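Ticket: Water heater trips breaker on morning draw
Site: Troltwood, unit 2, utility closet off kitchen
Category: Home / Plumbing and hot water
Priority: Normal
Status: Closed

Problem as reported

40 gallon electric water heater, dual element, installed by previous owner. Breaker trips one or two times a week, always before 7:30 a.m., never in the evening. Reset holds for the rest of the day. Tenant reports the water is hotter than it used to be at the kitchen tap and runs out sooner in the shower.

Initial checks

Breaker is a two-pole 30 A, correct for the load. Wire is 10 gauge copper, no splices found between panel and heater. Breaker body was warm to the touch after a full heating cycle but no warmer than the dryer breaker next to it. Terminal screws at the panel took a quarter turn each. Closed the panel and left it for two days. Tripped again on the second morning.

Voltage at the heater terminal block with upper element calling: 242. Voltage with lower element calling: same. Supply ruled out.

Removed both access covers and folded back the insulation. Upper thermostat set to 125, lower set to 150. Reason for the mismatch not known. Lower set back to 125. Tenant confirmed the tap temperature came down the next day. Tripping continued. 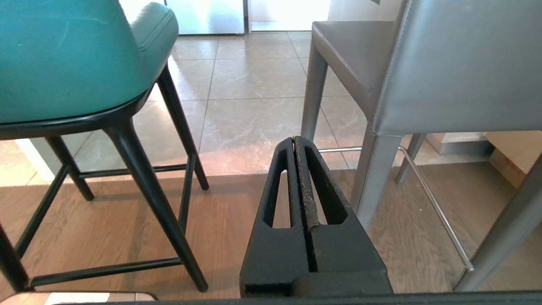
Element tests

Power off at the panel, verified dead at the terminal block with a non-contact tester and then with a meter. Both elements disconnected, one lead each.

Upper element: 12.8 ohms across the screws. Open from each screw to tank.

Lower element: 13.1 ohms across the screws. From left screw to tank, meter started near 300 kilohms and drifted down while connected. From right screw to tank, similar. Repeated three times with the same drift.

A good element should read open to the tank. The lower one has a sheath leak that has not yet become a dead short. Whether it explains the morning pattern is a guess: the first long draw of the day brings in the coldest water and gives the lower element its longest run. Not tested further.

Parts

Gukberg 4500 W screw-in element, low watt density, with gasket. Ordered through Sarness counter. First one supplied was the bolt-on flange type and went back. Correct part arrived Tuesday.

Work done

1. Breaker off, cold inlet closed, hot tap opened upstairs.
2. Drained through hose to floor drain. Flow stopped after a few gallons. Drain valve clogged with scale. Cleared by shutting the valve, removing the hose and working a short length of stiff wire through the opening. Needed four tries.
3. Old element backed out with a 1-1/2 inch element socket. Sheath split on the underside of the bend, scale packed around it.
4. Loose scale scooped out through the opening. Around 200 cubic inches by bucket estimate. More remains toward the back.
5. New element and gasket fitted, tank refilled, air run out at the upstairs tap before power was restored.

Result

New element reads 12.9 ohms, open to tank. No drip at gasket after one hour or after overnight. No trips in three weeks.

Open items

Drain valve weeps slightly after the wire work. Capped with a brass hose cap. Replace with a ball valve at next drain.

Anode rod not pulled. Hex head would not move with a breaker bar and there was not enough ceiling clearance for a longer one. Coste segmented rod noted as a replacement option.

Flush interval changed from none to every June.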